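4. Oral Testimony and the Reader

What makes first-person accounts of political upheaval so gripping is how much ordinary life they carry! Our reading of the Stado archive, which holds 179 recorded testimonies, kept turning up bread lines, missed weddings and borrowed radios right beside the speeches and marches. Valdebenito's catalog sorts the recordings by city — a choice we came to love — and lets a reader hear four neighbors tell one night in four different ways.

We chose 165 of the recordings for close study and left out those with no full transcript. The speakers disagree often, and those disagreements are a gift. One remembers a December crowd as joyful, while her brother remembers being scared the whole time. Editors of printed collections tend to smooth such gaps over, and we would love to see more of them kept.

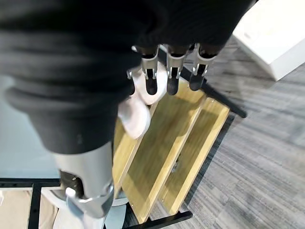
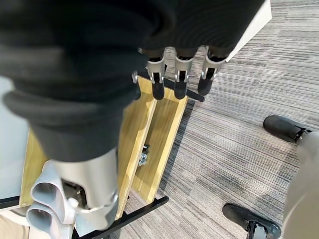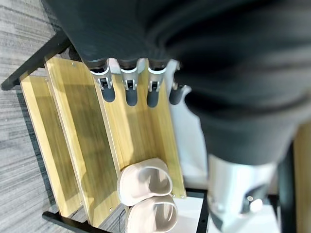
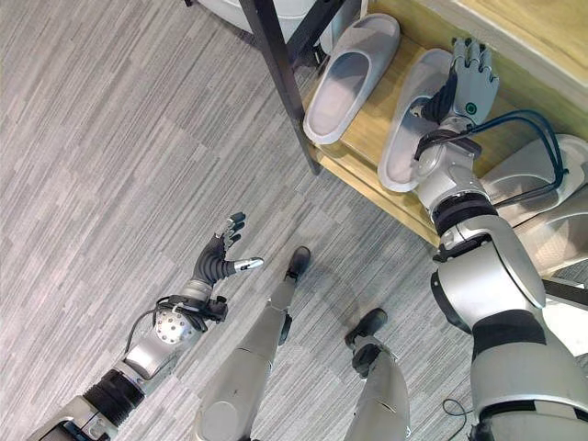
Figure 4. Robotic fingers under a dark fabric covering (first three views); robot arm above gray carpeted floor (last view).

4.1 Translation and Tone

Many of the speakers switch between dialect and formal speech, sometimes inside a single sentence, and the Deligiannis translations mark each switch with a small raised letter.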